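Notebook, July, started at 11 with a cup of tea

Desk corner day. I've been promising myself I'd sort out the dressing of the light wood desk before we do any more of the Nitora layouts, and I finally got round to it this morning. Cleared the lot off first, gave the top a wipe with the Solteo stuff (smells of oranges, I like it, others don't) and then only let myself put back two things: the teal hardcover and the little plant with the white flowers.

The book stays flat. I tried it standing up last month and it kept sliding over every time anyone leaned on the desk, so flat it is, and a bit crooked too, as if someone has just put it down. Then the plant, which I fussed over for far too long!
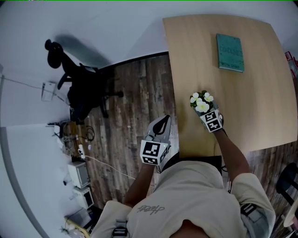

Plant over the desk, book already down at the far side.

Things to remember about the plant:
Pick it up low. Grabbing it by the leaves makes it lean, and then it looks sad for the rest of the day.
The yellow centres show up really nicely against the pale top. The purple one from Cortés never did, it just went to a dark blob.
It wants to be 20 cm from the book at the very least. Any closer and the leaves hang over the cover and you lose the title.

I measured the gap properly for the layout sheet: 43 cm from book to pot in layout A, 20 in layout B. I prefer A. B is cosier but you've got nowhere to put a mug down, and I do want this to look like a desk a person could sit at and get on with something.
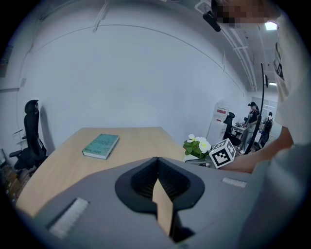 Which brings me to the chair. The black mesh one is fine for comfort (best back support in the building, if you ask me) but it's a big dark lump next to such a pale desk, and the headrest makes it look even taller. I've asked Trukico what they've got in light grey without a headrest. If it comes in under 40 quid second-hand I'll just buy it and argue later.

Also to do: flatten the cardboard boxes by the wall and get them down to recycling. I've walked round them all week and I'm as guilty as anyone.

Next go: layout A again, same book, plant turned a little so the flowers face the chair. Water it first. Saucer is in the cupboard under the sink.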